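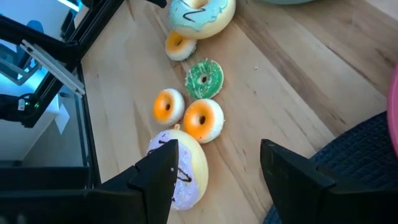

Toy donuts on a wooden tabletop.

Print this page | E-mail this page

Last updated: May 17, 2023

HOSHINO BROKERAGE SERVICES
Branch Inspection Checklist, with Inspector Comments
Branch: Skistgate
Reporting office: Zerthorpe
Type of inspection: Routine, announced

Ratings used in this checklist: S (satisfactory), C (satisfactory with comment), A (action required), N/A (does not apply to this branch). Each item marked A must be answered in writing by the branch manager. Items marked C need no written answer but will be looked at again at the next visit.

Section 1. Customer Accounts

1.1 New account forms are complete and signed before the first trade. Rating: C
Comment: The branch holds 2900 open accounts, of which 70 were drawn for review. All of the forms were signed before trading began. Two listed the customer's occupation as "other" with nothing further written. The branch should ask these customers for the missing detail at the next contact.

1.2 Investment goals and risk level are on file and have been reviewed within the required period. Rating: A
Comment: Four files showed a risk level of "low" although the account held mostly shares in a single company. No note explained the difference. The branch must contact each customer, confirm the risk level and record the result. Changing the form to match the holdings, without speaking to the customer, will not be accepted as a correction.

1.3 Joint and trust accounts carry the signatures of all required parties. Rating: S

1.4 Address changes are confirmed by letter to both the old and the new address. Rating: S
Comment: Copies were filed in date order and were easy to locate.

Section 2. Orders and Trade Records

2.1 Orders are entered in Asilska with the time received and the time sent. Rating: S

2.2 Orders taken by telephone are made on recorded lines. Rating: C
Comment: The line in the small meeting room is not recorded. Staff stated that it is used for internal calls only. A label should be fixed to the handset saying so, and the line should be added to the branch telephone list.

2.3 Trade errors are reported to Zerthorpe within 24 hours and placed in the error account. Rating: A
Comment: One error from November was corrected on the day it took place but was not reported until the following week. The customer did not bear a loss. The requirement applies to all errors, including those that result in a gain or in no change — the branch manager should remind staff of this at the next team meeting and keep a record of who attended.

2.4 Margin calls are issued on time, and extensions are approved by a supervisor. Rating: S

2.5 Trades made by staff for their own accounts have been approved beforehand. Rating: S
Comment: The approval log was compared with the monthly statements. No exceptions were noted.

Section 3. Checks, Cash and Securities Received

3.1 Checks are logged on receipt and forwarded by the next business day. Rating: S

3.2 Cash is not accepted. A notice to this effect is posted at the counter. Rating: C
Comment: The notice is posted but still carries the former telephone number for customer service. Replacement notices may be ordered from Zerthorpe.

3.3 Share certificates are held in the safe under two-person control until sent. Rating: S
Comment: The safe log was reviewed in full, and 100 percent of entries had two sets of initials.

3.4 The safe combination has been changed following any change in staff. Rating: A
Comment: A staff member with access left the branch in November. The log does not show a change of combination after that point. The change must be made without delay and the entry sent to the reporting office.

Section 4. Communications with the Public

4.1 Market letters and e-mails to more than one customer are approved before use. Rating: S

4.2 Printed fund brochures are current. Rating: C
Comment: Older brochures for two bond funds were found behind current stock in the lobby rack. They were removed during the visit. The yields quoted in them no longer apply.

4.3 Written complaints are logged and copied to Zerthorpe. Rating: S
Comment: One complaint was on file, concerning the fee for a transferred account. It was logged correctly and has been closed.

Section 5. Premises and Records Security

5.1 Screens lock when left unattended. Rating: S

5.2 Customer papers are cleared from desks at the close of business. Rating: C
Comment: Statements were left in the printer tray overnight. The last person to leave should check the tray.

5.3 Shredding bins are locked and emptied under contract. Rating: S

5.4 Visitors sign in and are accompanied beyond the lobby. Rating: S

5.5 Vault deposit service. Rating: N/A

Response Required

Written answers are due for items 1.2, 2.3 and 3.4. Each answer should state what was done, the date it was done and where the supporting record is kept. Answers should be sent to Branch Inspections, Zerthorpe, with a copy kept in the Skistgate inspection file.

Print this page | E-mail this page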